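作業ノート 8月 双腕班(皿の課題)
記入:Samina Awan
机にいた人:Samina、Junaid Ansari、午後からUzma Butt

14:10 開始

前回のノートの最後に「左手首のオフセットを直してから皿をやる」と書きましたので、まずそれをしました。Junaidさんが設定ファイルを開いて、私が読み上げました。左手首の値は2,088、右手首の値は3,027です。前回は左の欄に右の値が入っていました。私が表を写すときに一行ずれたのだと思います。すみません。今は共有フォルダの表も直してあります。古い表を印刷して持っている人は捨ててください。

直した後、両方のアームを基本姿勢に戻して、リーダーアームと角度を比べました。見た目では合っています。数字で比べるのは次に Humaira さんがいるときにします。比較のスクリプト(Sialの中にあるもの)の使い方を、私はまだ全部は理解していません。

14:45 皿の課題

課題の文は次の通りです。「ラックに立っている皿を一枚取り、天板の空いている場所に平らに置く」。発表会ではこれを続けて5回行う予定です。時間の制限は105秒で、5回全部を合わせた時間です。一回ごとの制限だと私は勘違いしていましたが、Yee-man Choi 先生の配ったプリントを読み直すと、合計と書いてありました。かなり急がなければなりません。

ラックは天板の奥に斜めに置きました。まっすぐに置くほうがきれいですが、斜めのほうが左アームの肘に余裕があります。この点は前にUzmaさんと少し議論になりました。Uzmaさんは、まっすぐに置いて手首をひねればよいという意見でした。今日は斜めで進めて、まっすぐの場合は別の日に試すことにします。
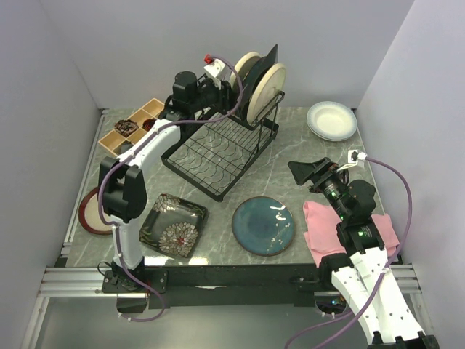

左グリッパは立っている皿の左側。右グリッパは開いた状態、天板の上で待機の位置。

今日わかったことを順番に関係なく書きます。

クリーム色の皿は、縁が見えるので狙いやすいです。難しいのは黒い皿です。互いの間が狭く、指を入れる場所をカメラの映像だけで決めるのは大変です。ラックの線も黒ですから、私の目では皿の縁と線の区別がつかないときがありました。モデルにとっても同じ問題になるかもしれません。Junaidさんは、最初はクリーム色の皿だけでデータを取り、黒い皿は後で足すほうがよいと言いました。私も賛成です。ただし、課題の文に色は書いてありませんので、先生に確認が必要です。

左アームが奥へ伸びると、紫のケーブルが皿の手前を弧になって通ります。操作をする人は、つかむ前に必ずケーブルの位置を見てください。結束バンドを一つ増やすとよいかと思いましたが、あまりきつく留めると手首を回したときに引っぱられます。とりあえず今日はそのままにしました。

右アームは待機の時間が長いです。左が取った皿を右に渡す案もありますが、持ちかえの練習がまだ足りません。今のところ、右は手前の布を扱う課題のほうで使います。布は、端を少し持ち上げてから引くと、折り目が残りにくいです。上から押さえて引くと、だめでした。

天板に先に置いてある皿(花の模様の四角い皿、青緑の丸い皿など)は、場所を変えないでください。置き場所を変えると前の記録と比べられなくなります。Uzmaさんが配置の図を描いてくれましたので、Gruvideckの「配置」のページに貼りました。奥の右にある白い皿の重なりと、左の木の仕切りトレーも図に入っています。トレーの中身はまだ課題に使いませんが、来週の班が使うそうです。

16:20 休憩の後

操作をJunaidさんと交代しました。彼はリーダーアームの動かし方が私よりずっとゆっくりで、グリッパの閉じ方がやわらかいです。私は閉じるのが早すぎる癖があります。ログで指の電流を見ると、私の記録は山が鋭く、Junaidさんの記録はなだらかです。同じデータセットに二人の癖が混ざってよいのかどうか、まだわかりません。Uzmaさんは「混ざったほうが強くなる」と言いましたが、理由を聞いたら「勘です」とのことでした。

指の先のゴムについて。Gotierの薄いゴムと、前から使っている厚いゴムを比べました。薄いほうは皿と皿の間に入れやすいです。厚いほうは、すべりにくい感じがします。どちらに決めるかは保留です。交換した後は、必ずグリッパの全閉の位置を取り直すこと。これを忘れると、閉じたつもりで隙間が残ります。

17:30 片付け

電源は左、右の順番で切りました。データはRolliaの共有ドライブに上げました。フォルダ名の最後に操作した人の頭文字を付けてあります(SA、JA)。失敗した記録も消さずに「失敗」のフォルダに入れました。

次にすること
・先生に、皿の色を限定してよいか質問する(Samina)
・リーダーとフォロワーの角度を数字で比べる(Humaira、Samina)
・ラックをまっすぐ置いた場合の試験(Uzma)
・左手首のケーブルの留め方を考える(Junaid)
・時間を計りながら5回続けて通す。最初は遅くてもよいので、止まらずに最後まで。

追記:Humairaさんから返事が来ました。角度の比較は基本姿勢だけでは不十分で、腕を奥に伸ばした姿勢でも取ってほしいそうです。次回は机に来たら、先にそれをします。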